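**Tópico: Organizar a bancada da cozinha sem gastar uma fortuna (e sem brigar com a família)**

**marina_do_quintal** escreveu:

Boa noite, pessoal! Eu leio este fórum há tempos e quase nunca escrevo, mas hoje criei coragem, porque a minha cozinha chegou num ponto em que eu abro o armário dos temperos com uma mão e seguro o que cai com a outra. Mudamos para cá em agosto do ano passado, a casa é antiga, a cozinha é comprida e estreita, e a única bancada decente fica entre a pia e o fogão. Tudo vai parar ali: o orégano, o fermento, os remédios do meu marido, o pote de botões da minha sogra (não me perguntem).

Queria saber como vocês fazem com as miudezas. Não são as panelas que me tiram o sono, essas eu empilho e pronto. É o potinho, o tubinho, o vidrinho de essência de baunilha que a gente usa no Natal e depois nunca mais acha. Já pensei em gavetinhas, em prateleira estreita na parede, naquelas bandejas giratórias... Me contem tudo, podem escrever comprido que eu gosto de ler!

---

**tia_Celeste** escreveu:

Marina, minha querida, seja bem-vinda! Puxe uma cadeira que essa conversa é longa. Eu passei pela mesma coisa quando os meninos eram pequenos e só me acertei quando parei de guardar por tamanho e comecei a guardar por uso. O que é de bolo mora junto: fermento, baunilha, confeito, forminha de papel, tudo numa cesta só. O que é de feijão mora noutra. Na hora de cozinhar eu tiro a cesta inteira, ponho na bancada, uso o que preciso e devolvo a cesta inteira. Parece bobagem, mas faz anos que não procuro fermento.

E compre cesta com alça, viu? Sem alça a gente puxa pela borda e um belo dia ela vira. A minha virou com o açafrão aberto, e tem uma manchinha amarela no rejunte que me faz companhia até hoje.

---

**gerson_prumo** escreveu:

Boa noite. Com todo o respeito à tia Celeste, cesta para mim é bagunça com parede em volta. Você joga tudo lá dentro, o que é alto esconde o que é baixo, e no fim precisa esvaziar para achar o cominho. Fiz uma prateleira estreita atrás da porta da despensa, com a profundidade de um vidro e nada mais, e cada tempero aparece de frente, com o nome virado para mim. Gastei uma tarde e umas sobras de madeira.

Se a parede for boa, Marina, recomendo muito. Só confira antes por onde passa o cano da pia, que em casa antiga ele passa onde bem entende.

---

**marina_do_quintal** escreveu:

Gerson, a ideia é linda, mas a minha porta da despensa é de correr! E a parede do lado do fogão esfarela quando a gente olha torto para ela. Meu marido tentou pendurar um calendário e abriu um buraco em que cabe uma laranja -- ficou o calendário tapando o buraco, então de certa forma deu certo.

Tia Celeste, me diga uma coisa: e os tubinhos? Eu tenho corante, granulado, essas coisas miúdas que deitam e rolam para o fundo.

---

**tia_Celeste** escreveu:

Os tubinhos, minha filha, vão em pé dentro de um copo, e o copo vai dentro da cesta. Pode ser copo de requeijão, que toda casa tem sobrando. Eu separo assim: 3 cestas de uso diário na prateleira de baixo, e em cima as de festa, que só descem quando tem aniversário. Nas de uso diário, o que é mais baixo fica na frente e o que é mais alto atrás, como fotografia de escola.

E prefira plástico vazado, daquele de furinho. Cesta fechada junta farelo e a gente só descobre quando chega a formiga. A vazada eu levo para o tanque, passo água e ponho no sol.
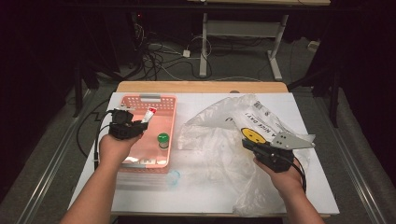

Outra coisa que aprendi com a minha mãe, que tinha mão boa para tudo: tampa colorida ajuda mais do que etiqueta. Etiqueta molha, descola, a letra apaga. Lá em casa vermelho é tudo que arde, verde é erva, amarelo é doce. As netas, que ainda nem liam direito, já me traziam o pote certo. Depois que a gente acostuma, a mão vai sozinha!

---

**pravesh_potgieter** escreveu:

Olá a todos, aqui é o Pravesh Potgieter, moro em Portugal há 12 anos e peço desculpa se o meu português misturar os dois lados do mar. Gosto muito do sistema das cores, mas tenho uma objeção de cozinheiro: vidro transparente em cima da bancada, ao lado do fogão, estraga as especiarias. A luz e o calor tiram-lhes o cheiro. O meu pai guardava o cardamomo numa lata, dentro de uma gaveta, longe de tudo, e abrir aquela gaveta era uma festa.

Se a Marina quer a cesta na bancada, que seja só na hora de cozinhar, como a tia Celeste faz. Para guardar, escuro e fresco. E compre pouco de cada vez, que a cúrcuma de há três anos já só serve para pintar.

---

**gerson_prumo** escreveu:

Nisso eu concordo com o Pravesh, e reconheço que a minha prateleira fica atrás da porta, portanto no escuro, o que conta um ponto para mim. :)

Sobre as cores eu discordo. Páprica doce é vermelha e não arde. Vai em qual tampa? E o louro, que é folha, mas ninguém aqui em casa chama de erva? Etiqueta bem feita, escrita a lápis em fita crepe, dura anos e sai sem deixar cola. Quando muda o conteúdo, troca-se a fita.

---

**tia_Celeste** escreveu:

Páprica doce vai na vermelha com um elástico em volta, Gerson. Para tudo tem jeito, homem!

---

**lucinha_bemtevi** escreveu:

Gente, estou adorando esta conversa, rindo sozinha aqui com o celular na mão enquanto o arroz seca. Vou contar a minha parte, que é mais de orçamento. Eu queria montar tudo bonitinho, igual revista, e fui até a loja Nultberg, que abriu perto do meu trabalho. Os potes de lá são uma graça, mas levei 2 e voltei para casa fazendo conta. O resto resolvi com vidro de azeitona, palmito e geleia, todos fervidos, e ficou com uma cara de casa de vó que eu acabei preferindo.

Uma dica para tirar cheiro de azeitona da tampa, que é o mais teimoso: bicarbonato com um pouquinho de água, deixa de um dia para o outro e seca aberto. Se persistir, aquela tampa vai morar no pote do alho e ninguém discute mais.

Marina, e os remédios do seu marido? Tire da cozinha, pelo amor de Deus. Calor e vapor não combinam com comprimido, e aqui em casa já teve susto de gente procurando adoçante no escuro. Foram para uma caixa no corredor, no alto.

---

**marina_do_quintal** escreveu:

Lucinha, você me deu um frio na barriga com essa do adoçante. Levantei da cadeira e tirei os remédios agora mesmo! Estão provisoriamente em cima da geladeira -- já sei, já sei, também esquenta, amanhã arranjo lugar melhor.

Ficou decidido assim: cestas da tia Celeste dentro do armário, fita crepe do Gerson nos potes (desculpe, tia, a páprica me convenceu), especiarias no escuro como o Pravesh ensinou, e vidros reaproveitados da Lucinha. Comecei a juntar os vidros e já tenho 13 na pia, de molho, o que quer dizer que por enquanto a bancada está pior do que antes.

O pote de botões continua. Minha sogra vem almoçar no domingo e pergunta por ele.

---

**gerson_prumo** escreveu:

Fita crepe! Fico contente. Escreva a lápis, não a caneta, que a caneta borra com o vapor. E se um dia consertar essa parede, me chame aqui que eu passo as medidas da prateleira.

---

**tia_Celeste** escreveu:

Perdi a votação, mas não perdi a amizade. Põe o pote de botões na cesta de festa, Marina, e desce com ele no domingo antes que ela chegue. Beijo grande e depois conta como ficou!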